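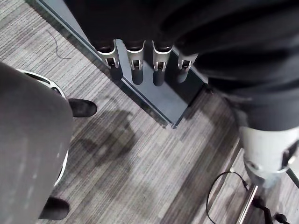
**Who gets to run the robots at the Rultix open day?**

Anyone over 13 who signs in at the front desk. Kulsoom Gondal, who plans the September event, gives each visitor 11 minutes at the controls, with an operator alongside.

Ritu Bajpai drove over from Nolemwood with her son. She found the arm slower than she expected and the sleeve harder to steer around. Her son asked for a second turn and was put back on the list, behind 19 other people.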